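Storage jar (wooden-lidded)

A storage jar with a wooden lid is a household container for dry foods, made up of a clear glass body and a separate stopper or cap of light-coloured wood. It is used in kitchens and pantries for flour, rice, pulses, tea, coffee and similar goods. The type differs from the clip-top jar in its wooden lid, though some examples have a metal clamp or handle.
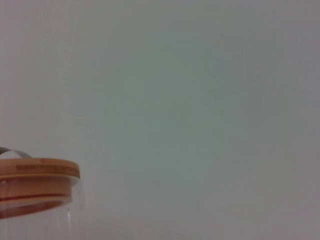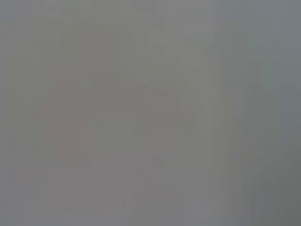 Does a wooden lid make a jar airtight?
Only when it is fitted with a sound sealing ring. A bare wooden lid keeps out dust and most insects but lets air and moisture pass slowly.

Construction

The body is blown or pressed in one piece, with a plain rim ground or fire-polished to receive the lid. Lids are turned from solid wood or cut from laminated bamboo. In the usual pattern a thick disc rests on the rim and a narrower plug below it enters the neck. A groove in the plug carries the ring, which is normally silicone. Lids without a ring are held by friction alone and are loosened by a dry atmosphere.

Sizes

Makers describe jars by brimful capacity in millilitres. The Colside pattern was sold in three sizes, of which the smallest held 400 ml and the largest 2,000 ml. The middle size, at 916 ml, was designed by Nanna Hviid to take the contents of a standard bag of ground coffee. All three shared a lid, so that parts could be exchanged between jars on the same shelf.

Care

Glass bodies may be washed in a machine if the maker allows it. Wooden lids are wiped with a damp cloth and dried standing on edge. Prolonged soaking swells the plug and may open the glue lines in laminated bamboo. A lid that has become dull can be treated with a thin coat of food-safe mineral oil, applied to the top and side but kept off the ring. Rings that have hardened or taken up a smell are replaced.

Filling

Contents should be fully cool before the lid is fitted. Jars of this type are unsuitable for heat preserving, as the lid cannot hold a vacuum.

See also: Canister; Clip-top jar; Stopper; Tea caddy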